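Mistdale Trails visitor map: stops out of order on the Irnesell loop

Ticket 439
Status: Solved
Opened by: Flora Swanson
Area: Offline map and walking routes

Flora Swanson
Hello map team! First of all, I love this thing. I have lived in Mistdale most of my life and I still found two waterfalls on it I had never heard of. My trouble is with the Irnesell loop. When I download it for offline use, the stops come up in the wrong order. It sends me from the ferry landing straight up to the old lighthouse, then all the way back down to the salt market, then up again to the viewpoint (which is right next to the lighthouse!). Online it's perfect. I have guests coming Friday and I want to hand them the good version.

Angus Gunn
Hi Flora, so glad you found the waterfalls, the upper one is my favorite spot in the whole valley! Could you tell me which version of the route pack you have? It's at the bottom of the Downloads page. Also, did you have the older Mistside pack on your phone before?

Flora Swanson
Pack 93. And yes, I had Mistside from last October, and I never took it off.

Angus Gunn
Great, that helps a lot. I loaded both packs on my test phone and got the same zigzag right away. With Mistside removed, the loop runs the way it should: ferry landing, salt market, Gauthier garden, viewpoint, lighthouse. So the two packs are fighting over the stop numbers. Mistside has a stop 125 at the lighthouse, and the new pack uses 125 for the market.

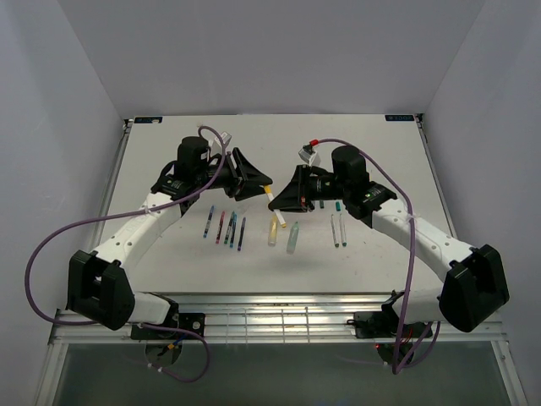 Fergus Leckie: Same thing on my phone, only mine skipped the Gauthier garden completely and I walked right past the gate. Does deleting Mistside wipe my saved places too? I have more than 380 in there and I'd hate to lose them.

Angus Gunn
Hi Fergus! Saved places are kept apart from the packs, so they stay put. I tried it with a full list before writing this. Steps for both of you:

1. Open Downloads and remove Mistside.
2. Close the app all the way.
3. Open it on wifi and download Irnesell again.
4. Check that stop 2 says Salt Market.

Fergus Leckie
Done, and the garden is back. Every saved place came through. Going again this weekend, the roses by the wall are supposed to be out!

Flora Swanson
Works for me too, stops all in order with airplane mode on. My guests are going to adore that walk. Thank you, Angus!

Angus Gunn
Wonderful! I've renumbered the stops for the next pack so the old one can stay on the phone without mixing them up. Closing this, but do write back if the viewpoint moves on you.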